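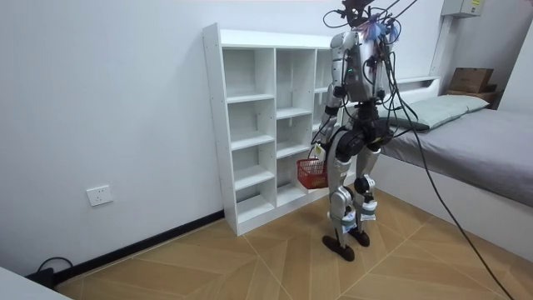
Ama Essien and I have been promising the small back bedroom at Pondberg a proper sort-out ever since we moved in, and we have now run out of other rooms to do first. It has had several careers. It was a study until the first parcel arrived, then a place for parcels, then a place for the things that came out of the parcels. The tall white shelves against the back wall are the great hope of the project, and I would like it noted that every single cubby is empty, a condition I don't expect to witness again in my lifetime. The little red basket with the grey handle is the first of the storage, and so far it has the pick of the accommodation. The low bed stays, as people do occasionally visit and we have not yet found a polite way of storing them in a grid.

This page is the start of the back bedroom gallery. The rest of the set is listed underneath in the order we did it, with the remarks I would have made if you had been standing next to me and unable to leave.

THE REST OF THE SET

The doorway. 900 mm wide, according to the plans. The shelves came through it on their side, on the second go, with Ama giving directions and me giving opinions.

The ceiling. 2435 mm, which I measured in August and then wrote on an envelope. I measured it again when the envelope went out with the recycling.

The tin. Buttons, a bicycle key, foreign coins and a fuse that may or may not be dead. It went straight back into the cupboard – some things are beyond sorting.

The jumper pile. Ama's rule was that anything not worn for 2 winters should go. My rule was that the winters had been mild. We settled on keeping the blue one and saying goodbye to its friends.

The books. We agreed that the shelves were not for books. There are now books in a box marked NOT FOR SHELVES, which I give until Easter.

The Funari lamp. Bought at a car boot sale on account of its handsome base. The shade leans to the left whatever you do to it. I have tried card, tape and leaning slightly to the left myself.

The Shezi blanket. A wedding present, lovely and warm, and the size of a small field. Folded in half it is still a blanket. Folded in eighths it is a piece of furniture. It has gone on top of the wardrobe, where it looks down on us.

Cables. 3 bags of them. I know what perhaps a third of them do and I am keeping all of them, thank you.

Labels. I printed a lovely set in capital letters. Ama pointed out that I had made a label for LABELS. It is the only one we have used so far.

The landing. Where everything went while we were deciding. You could still get to the bathroom if you turned sideways at the airing cupboard and kept your elbows in.

Still to come: the Groter wardrobe, whose left-hand door has been shut for so long that we have both started being vague about what is in it. If you lent us a tent, please get in touch before we open it.

Sipho Engelbrecht

Last updated: December 19, 2021

Home | Rooms | Garden | Sheds | Galleries | About us

Contact | © Sipho Engelbrecht and Ama Essien | Back to top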